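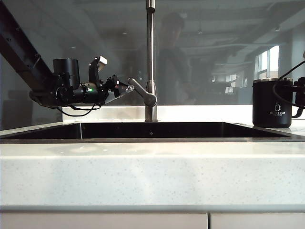 Chunhua Pan, in comments returned on an earlier draft of this section, asked why a lever tap should count as a chore at all, when a person works one with the back of a wet hand and never thinks of it. The objection is fair and we have kept the task for that reason. A kitchen job such as filling a kettle or rinsing a mug cannot be attempted without it, and a system that fails here fails at everything that follows.

Figure 3. Gripper close to the lever handle of the sink tap. A mug stands on the counter to the right.

4.2 Operating the tap

The tap task was run on two controllers, Skedik and Renance, using the same arm motions for the initial reach. Each trial had three stages: reach the lever, open it, and close it again. A trial was scored as complete only if all stages were finished within 45 seconds and the arm made no contact with the spout. Partial credit was not given. Trials stopped by the operator were scored as failures, whatever the cause.

Lever taps are awkward for a machine in ways that a cupboard door is not. The handle is short, so a small error in the angle of approach becomes a large error in the direction of push. It also turns about more than one axis, one for flow and one for temperature, and a push meant for the first will often leak into the second. The paddle end, as in Figure 3, gives the fingers only a small area to work on. Brushed and polished steel both reflect the room, and depth readings taken on the handle were less steady than those taken on the counter.

Skedik plans a full path before moving and does not revise it once contact is made. Its failures were mostly of one type: the fingers arrived slightly off the paddle, slid along it and lost it. Renance corrects its path during the push and lost the lever less often, but it was slower, and a good share of its failures were trials that ran out of time with the lever part way open. Raising the limit would have favoured Renance. We left it unchanged so that the results could be set beside those of the Vaher drawer task in Section 4.1.

Both controllers were trained on the same 2,716 demonstrations, of which only 8 showed a tap being closed after a failed first attempt. We think this explains the weak recovery behaviour better than any difference in method, although the present data cannot settle the point.

On the wider question, our reading is cautious. The reach is dependable enough to build on. Opening and closing the lever is not yet dependable enough to leave unattended near a sink that can overflow. Section 4.3 repeats the test with the Clener wrist mount, which allows more give on contact.

Shared 45 times | 3 comments

Related items
Drawer opening under a fixed time limit: the Vaher task
Skedik and Renance: notes on controller settings
Wrist compliance in the Clener mount

Contact the authors | Copyright remains with the authors | Back to top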